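Dosik Countertop Dish Rack, two months in

I bought the Dosik in January, after my old rack rusted through at one corner and began leaving orange rings on the counter. It cost $59, a silly amount for something that holds wet plates. I paid it anyway.

Assembly took 10 minutes, five of them spent looking for a screw I was already holding. The plate slots are well spaced and will take a deep pasta bowl without a fight. The mug hooks are another matter. Anything with a fat handle slides off, and my biggest mug has now met the sink twice.

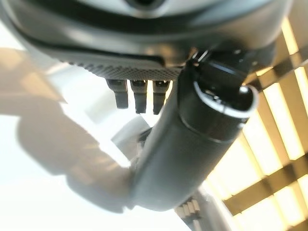
Dark gray shell, mesh strip and three small pins.

The drip tray is the best part. It tilts toward the sink and pulls out with one hand, so I clean it – a thing I can't say of any tray I've owned before. The cutlery cup is narrow and tips if you load it with only spoons. I looked at the Fillero too, but it eats half the counter, and the Khamphan has slots that seem meant for saucers.

Would I buy it again? Yes, on sale. Four stars, with the fifth held back on behalf of the mug.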